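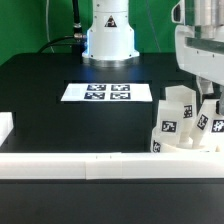 Section 4. Recording Your First Set of Examples

You have the arm bolted down, the hand attached and the software talking to both. Now comes the part we like best: showing the Juveck hand what you want it to do! Everything the learning system will ever know about your task comes from the examples you record in this section, so it pays to take your time over the first few.

Plan on 40 examples for a first try. A full set for a finished task is 400, but please don't start there. A small set trains quickly, and you'll learn a lot about your own habits from it.

Before you start

Check that the table card is lying flat in its recess with all four markers facing up. The card tells the fixed camera where the table is, and the markers on the fingers tell it where the hand is. If either kind is dusty or smudged, wipe it with a dry cloth. Don't use alcohol on the finger markers, as it lifts the print.

Look along the cables too. They need enough slack for the base to turn through its whole range, and none of them should hang in front of the card.

Checking the view

1. Open Grurngate and choose Live View.
2. Move the hand to its rest position, clear of the card.
3. Wait for the outline around each card marker to turn solid. A flickering outline usually means glare. Turn the nearest lamp a little and look again.
4. Curl and open the fingers slowly. It's fine for a finger marker to drop out for a moment when another finger passes in front of it.
5. Press Save View. From here on, leave the camera alone, even if it looks slightly crooked.

Note: If the camera does get bumped, go back to step 1. Examples you have already saved are still good, and Grurngate will store the new view alongside the old one.

Recording

6. Choose New Set and give it a name you'll recognize in April. "Test2" will not help you.
7. Put your object on the table inside the rails.
8. Press the foot switch once. You'll hear a short tone.
9. Guide the hand through the task using the glove controller. Go at a calm, even speed, roughly half as fast as you would do it yourself.
10. Press the foot switch again when the task is done, then return the hand to rest.
11. Mark the example Keep, Retry or Miss.

CAUTION: Keep your own hands outside the rails between the two tones. The fingers can close without warning if the glove loses its signal.

CAUTION: Do not press the fingertips into the table. If the force bar turns red, lift the wrist before opening the hand.

Mix it up

Move the object after every example. Turn it, slide it toward a corner, set it down on its side. This is where sets really come alive, and a varied 40 will often beat a much bigger set made with the object in one spot.

Keep your misses as well. Naritz sets them aside during training and uses them to learn what a bad grasp looks like. If you get 3 misses in a row, take a break and check the glove fit (see Section 2).

When the counter reaches your target, choose Close Set. Copying to the training computer starts by itself, and you can leave the arm powered on while it runs.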